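Registro de incidencia 2053: pinza manual, tarea de guantes
27 de julio de 2026
Por Marijke Segers, Wandonville

Estado: resuelta, con un punto abierto para Galtimmont.

Resumen rápido para quien llegue con prisa: los episodios de "emparejar guantes infantiles" salían rechazados por el validador con el código 376 (inicio no conforme). La pinza está bien, el validador también, y lo que fallaba era nuestra norma de preparación de mesa, que decía dos cosas distintas en dos apartados. Lo cuento con detalle porque me parece un caso precioso de norma mal escrita, y porque Riet me ha pedido que quede todo en el registro.

Síntoma comunicado

El puesto de Listberg avisa de que la revisión automática rechaza 8 episodios del mismo lote. Todos son de la tarea con prendas de punto. Los de cubiertos y los de cajas, grabados con la misma pinza y en la misma mesa, pasan sin problema. El operador ya había reiniciado el puesto, limpiado la lente y repetido la calibración de apertura antes de escribir (¡gracias!, así da gusto recibir un ticket).

Primera comprobación: apertura de los dedos

El 376 salta cuando el episodio no arranca con la pinza abierta, así que empecé por ahí. Pedí a Listberg que abriera y cerrara en vacío 5 veces y me mandara la traza. Sale limpia: recorrido completo, sin saltos, cero en su sitio. Revisé también el apriete de los dos dedos en sus soportes, siguiendo la hoja de mantenimiento. Sin holgura. Descartado.

Segunda comprobación: nitidez

Aquí perdí media mañana. Varios fotogramas iniciales tienen borrosa la prenda más cercana y pensé que el filtro de enfoque los estaba tumbando. Riet Verbeke, que escribió ese filtro, me corrigió con mucha paciencia: el desenfoque de lo que está junto a los dedos no es motivo de rechazo, está previsto en el apartado 4 de la norma, y lo que se exige es que se pueda distinguir el objeto. Pasé el filtro a mano sobre el lote entero y da apto en todos los episodios. Descartado también.

Nota para mí misma: leer el apartado 4 antes de escribir a Riet.

Tercera comprobación: la norma

Y aquí estaba. Copio los dos párrafos tal como figuraban en la versión de junio.

Apartado 2: "Antes de iniciar la grabación, la pinza estará abierta y fuera de la zona de objetos."

Apartado 6 (prendas y textiles): "La grabación se inicia con la pinza abierta y el primer objeto situado entre los dedos, para evitar arrastres."

Los operadores de Listberg siguen el 6, como les enseñamos. El validador se programó con el 2. Con cubiertos y cajas no hay choque ninguno, porque el apartado 6 no les afecta, y por eso la incidencia parecía cosa de los guantes. Me encanta cuando un fallo tan raro acaba teniendo una explicación tan limpia.

Respuesta de Riet Verbeke

"Confirmo que el validador calcula la distancia entre los dedos y el objeto más próximo en el primer fotograma. Si el objeto está en el hueco, marca 376 aunque no haya contacto. Puedo añadir una excepción por familia de tarea, pero prefiero que primero se decida qué dice la norma. No quiero programar una excepción que luego nadie encuentre escrita."

Totalmente de acuerdo. Hablamos con Jacobs, que lleva la coordinación de puestos, y acordamos mantener el arranque del apartado 6 para textiles. El punto cede y se arruga con facilidad, y una entrada lateral a ras de mesa arrastra la prenda más veces de las que querríamos.

Texto nuevo del apartado 2

"Antes de iniciar la grabación, la pinza estará abierta. En objetos rígidos, permanecerá fuera de la zona de objetos. En prendas y textiles se aplica el apartado 6."

Texto nuevo del apartado 6

"En prendas y textiles, la grabación puede iniciarse con la prenda más cercana entre los dedos abiertos, sin cerrarlos sobre ella. Cuando la tarea use un par, las dos piezas deben verse al inicio y la segunda quedará fuera del alcance de los dedos. Las prendas se colocan extendidas. No se exige que muestren la misma cara."

La última frase la pidió Listberg y me parece un acierto. Algunos operadores estaban dando la vuelta a los guantes para que el dibujo coincidiera, y eso nos quita variedad en los datos sin ganar nada a cambio. Si un adorno queda oculto, se queda oculto y se graba igual.

Cambios aplicados

Riet ha añadido el campo "familia" a la ficha de tarea, con los valores rígido y textil. El validador lee ese campo antes de comprobar la distancia. Si el campo está vacío, aplica la regla de rígidos y deja un aviso en el informe, con el número de apartado al que se refiere. Ese detalle del número de apartado es suyo y es una maravilla: el mensaje antiguo decía solo "inicio no conforme" y había que adivinar.

Verificación

Vuelta a pasar la revisión sobre los 8 episodios rechazados, ya con la familia textil en la ficha: todos aptos. Pasada también sobre los de cubiertos y cajas del mismo puesto, sin cambios en el resultado. No hace falta regrabar nada. Listberg puede retirar la etiqueta de "pendiente" de esas carpetas y seguir con el plan previsto.

Qué hacer si vuelve a aparecer el 376

Mirad primero la ficha de tarea y comprobad que la familia está rellena. Después abrid el primer fotograma y comparadlo con el apartado que cite el aviso. Si es textil y los dedos están abiertos, sin cerrarse sobre la prenda, no toquéis la calibración; mandadme el identificador del episodio y lo miro yo. Si los dedos arrancan cerrados, el rechazo es correcto y ese episodio se repite.

Punto abierto

Galtimmont trabaja con bolsas de tela rellenas y pregunta en qué familia entran. Buena pregunta. Vacías son textil sin discusión, pero llenas se comportan casi como una caja. De momento las dejamos en rígidos, y Riet va a preparar una prueba corta con las dos reglas para comparar. Si alguien más tiene objetos a medio camino (peluches, estuches blandos), que los apunte en este mismo registro y los metemos en la prueba.

Adjunto al apartado 6, familia textil, par de guantes:

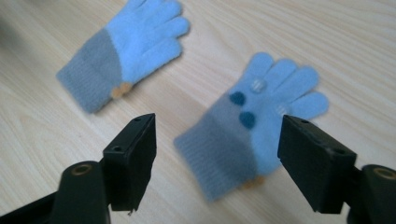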